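Stavcombe Tabletop Tidying – README

Version notes last touched in November. Maintained by Mirela Teixeira. Complaints go to the same place as praise, and I get more of the first.

What this is

A collection of short recordings of small objects being put away on a table. Blocks go into trays. Trays get moved out of the way, or should have been. The subject is the tidying: what gets picked up, where it is supposed to go, and whether anybody could agree afterward that it got there.

There are 240 episodes across 7 task types. I say "task types" because that was the term in the original plan. At least two of them are the same task with a different tray, and I would not trust a result that depends on telling them apart.

Why I'm wary of the word "tidy"

Every dataset like this promises to cover tidying. Most of them cover putting one thing inside another thing. Real tidying involves deciding what belongs where, and a block on a bare table doesn't ask much of anyone in that respect. I kept the word because people search for it. Please don't take it as a claim about kitchens, desks or children's bedrooms.

The objects

Blocks: plain, solid colors. We avoided printed ones after the Durker set, where the letters on the sides did half the work of identifying each block.

Trays: shallow and rectangular. A shallow tray sounds like an easy target, and it is, which is a problem. A block dropped badly into a deep box still counts as inside. A block dropped badly into a shallow tray can end up leaning on the rim, and then two annotators write two different things.

Table: one pale surface throughout. It makes the objects easy to find. It also means that anything trained on this alone has seen one table. 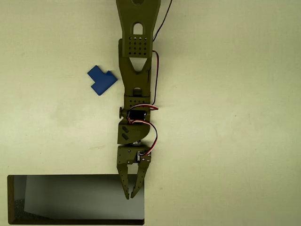
Does a block have to lie flat in the tray to count as put away?

Under the current rules, it has to be touching the tray floor and nothing outside the tray. Flat or tilted makes no difference.

That rule is the third we tried. The first said "in the tray" and left it there. The second asked for the whole block to sit below the rim, and it ruled out every block taller than the tray, which somebody should have noticed before the labeling started.

Labels

Each episode has a start label, an end label and a free-text note. The start and end labels use fixed terms: on table, in tray, on rim, off table, unclear. The notes don't use fixed terms and vary a lot in quality. Some are careful. Some say "ok."

"Unclear" is used in 40 episodes. I have been asked to clean these up and I'm leaving them alone. If two people watched the same block and couldn't settle it, the label is correct as it stands – forcing a yes or a no would only hide the argument.

Color names are whatever the annotator typed, reduced to lower case. You will find "blue," "dark blue" and "navy" applied to what may well be one block. Merge them yourself if you need to, and say so when you report anything.

Splits

There are 4 folders: train, check, test and leftovers. Leftovers holds episodes with missing notes, odd endings or a tray that was never used. It is not a secret hard test set, although one group has already treated it that way.

The split was made by recording session. An earlier split was random by episode, and near-identical arrangements turned up on both sides of it. Scores from that version looked very good and I would ignore them.

What I would not use it for

Judging whether a system can tidy a home. Comparing tray shapes. Measuring speed – the pauses between moves were never controlled and the Thursday sessions run noticeably slower than the others. I have heard theories about why and believe none of them.

Anything involving stacked blocks. There are a few stacks, they came about by chance, and they are labeled poorly.

Related sets

Mitetti has more kinds of objects and looser labels. Monti has fewer objects and a better-written guide, which I borrowed from when fixing the rim rule. Neither lines up with this one term for term, so check the definitions of "in" before combining anything.

Known problems

Some notes mention a tray when they mean the block, or the reverse. The "off table" label covers both objects that fell and objects that were taken away on purpose. The folder called check was once called val, and a couple of the older scripts still look for that name and fail without a message.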